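Comparing Three Ways of Keeping a Lawn Edge

Course project report, Grounds and Horticulture, Clisstead campus
Author: Žydrūnas Jaunzems

Background

The lawn behind the teaching greenhouse at Clisstead has two long borders that meet the grass directly, with no path or curb between them. The grass creeps into the beds every summer, and the grounds staff have to recut the line in spring. My project compared three ways of keeping that line: cutting it by hand with a half-moon edger, cutting it with a cordless edging tool, and sinking a strip of steel edging into the soil.

I wanted to know which method took the least work over one growing season and which left the best line in October. I didn't look at plastic edging. The campus stopped buying it before I enrolled, and the old pieces in the shed were too bent to use.

Site

The borders run east to west. The north border gets sun for most of the day and dries out fast. The south border is shaded by a hornbeam hedge after 2 p.m. and stays damp. The soil is a clay loam with a lot of small stone in the first few inches, worse at the end near the gate where a shed used to stand.

The grass is mostly perennial ryegrass with some creeping bentgrass that has moved in from the lower field. The bentgrass matters for this project. Ryegrass grows in clumps and stays more or less where it is, while bentgrass sends runners sideways into bare soil.

Method

I marked out 80 feet of edge on each border and divided it into plots. Each method was used on both borders so that sun and shade would not favor one of them. All plots were cut to the same line at the start with a string and pegs. After that:

Hand-cut plots were recut with the half-moon edger whenever grass crossed the line by more than the width of my thumb.

Cordless plots were recut by the same rule. The tool was the Heywood edger from the campus store, run on one battery.

Steel plots were fitted with strip from Plosthorpe, set so the top sat just under mowing height. I only trimmed these when grass was hanging over the top.

I kept a log of every visit, with the start and finish time, the weather and the state of the soil. Mowing was done by the grounds staff on their normal schedule. They knew which plots were which, and this could have affected how close they mowed.

Results

The steel plots took the most time to set up. Digging the slot through the stony end of the north border used most of a morning, and two lengths had to be pulled out and reset when they lifted at the joint. After that they needed very little. I trimmed the overhang with long-handled shears, and on several visits I wrote "nothing to do" in the log.

The hand-cut plots gave the cleanest line on the day they were cut. The half-moon edger makes a vertical face, and in the damp soil on the south side this face held well. On the north side it crumbled in dry weather, and each recut took away a little more lawn. By the end of summer the line there had moved back into the grass far enough to see from the greenhouse door.

The cordless edger was fastest per visit. A visit to the cordless plots was usually over in 15 minutes, including fetching the battery. It cut a narrow slot and did not move the line back the way the hand tool did. The weak point was stones. At the gate end the blade kicked up gravel and jumped off the line, and I finished those plots by hand twice. I logged those minutes under the cordless method, as the work would not have been needed otherwise.

Bentgrass runners got under the steel in one place on the south border, where I had set the strip too shallow. They did not get under it anywhere else.

Cost

The steel strip was the only thing bought for the project. The supplier, Drutport, charged $200 for the strip and pins with delivery. The edging tools already belonged to the campus, so I have not counted them. Somebody starting with an empty shed would have to, and the cordless tool and battery would then cost more than the half-moon edger by a wide margin.

Problems

The log has a gap in July. I was away, and the person covering for me recut the hand plots but didn't write down the times. I left that visit out of the totals.

My rule for when to recut was not precise. A thumb is not a measuring tool, and I think I was stricter early in the season than later. Next time I would use a marked stick.

The plots were also short. Walking from one to the next and changing tools took up part of each visit, and I did not always stop the clock for it.

Recommendation

For the north border I recommend steel along the whole length, set deeper than I set mine – the full height of the strip less a finger's width. The digging is hard, but it is done once. For the south border, hand cutting is good enough if it is done before the soil dries in late spring. The cordless edger is useful for the long edge by the parking lot, which has no stones and which I did not test.

Further work

The steel should be checked after a winter. Frost can lift edging out of clay, and one season without frost says nothing on that point.

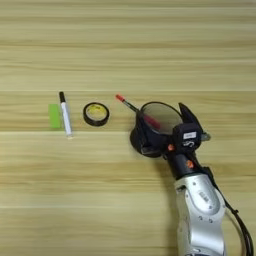

I have asked to leave the pins in place until April so the height of each joint can be measured again. The starting heights are written on the last page of the log, which is kept in the greenhouse office with the plot map.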